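Speaker Notes
Gathering Demonstrations for the Grenwood Station
Presenter: Dulce Ventura, Gramudetti
Session of 12th May, Carrillo Room

Slide 1. Title

Welcome the audience and thank the hosts at Carrillo. State that the talk concerns how the examples are gathered. The training of the model is covered by the Brisum team in the session after the break, and questions on that subject should be held for them.

Slide 2. Scope of the work

The Grenwood station is a single arm at a white table. It is being taught to pick up small items and set them down at a marked place. The teaching is done by demonstration. An operator guides the arm through the task from start to finish, and the system records the wrist camera view together with the position of the arm and the opening of the gripper.

One complete run is called an episode. Please use this word throughout, as "trial" and "take" caused confusion at the April review.

Slide 3. The collection plan

Each operator records 20 episodes in a session. The plan calls for 80 episodes per task before any material is passed to Brisum. Two operators share each task so that the model does not learn the habits of one pair of hands.

Pause here. If asked why the number was set at 80, explain that it was agreed with Brisum as a starting point and will be reviewed when the first results are in.

Slide 4. The start position

Spend more time on this slide than on the previous one.

Every episode begins with the gripper open and raised over the work area. The operator holds still for two seconds before moving. This short wait gives the reviewers a clean point at which to begin the episode, and it allows any vibration from the previous return movement to settle.

The start position is allowed to vary within limits. In the earliest sessions it was identical each time, and the resulting model performed poorly when the arm began even slightly to one side. Operators now shift the arm a little between episodes. The limits are given in the handout, page 2.

Slide 5. What the wrist camera records

Remind the audience that the wrist camera moves with the arm. The fingers remain in its view while the table and the wall change behind them. A reviewer can therefore judge the state of the gripper at any moment, although the height of the fingers above the table is harder to judge from this view alone. Arm position data must be kept with the video for this reason.

Mention the lighting. Soft, even light is preferred. Dark fingers against a pale surface are easy to make out, but a pale item on the same surface may not be. The question of a second table color is still open and should be presented as open.

Slide 6. Reviewing and rejecting episodes

Each episode is watched in full by a person who did not record it. An episode is rejected if the operator stops partway to reconsider, if a hand enters the view during the movement, or if the arm data and the video do not line up.

A missed first grasp is not a ground for rejection when the operator recovers and completes the task. Such episodes are labeled "recovered" and stored with the others. Brisum has asked for more of them. Operators should not produce misses on purpose.

Slide 7. Labels

Labels are entered on the day of recording. Each episode receives a task name, an operator code, a result and a free comment. The comment field has been used unevenly. Encourage supervisors in the audience to read the comments weekly, since problems with the station tend to be mentioned there first.

Skip the table of label codes if time is short. It is reproduced in the handout.

Slide 8. Matters outstanding

The task instructions are to be rewritten in plainer terms. Storage has been arranged for the present tasks only, and a request for the next group is with Carrillo. The agreement on sharing episodes with outside groups has not been signed, so no recordings may be copied from the conference laptop.

Slide 9. Closing view

Leave this slide on the screen during questions. Repeat each question for those joining remotely. Requests for the handout should go to the registration desk.
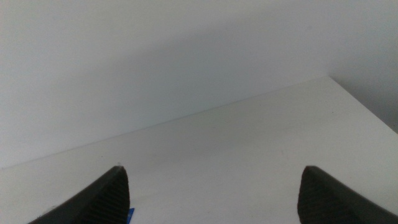
Slide 9: Wrist camera view of the open gripper over the white table, Grenwood station.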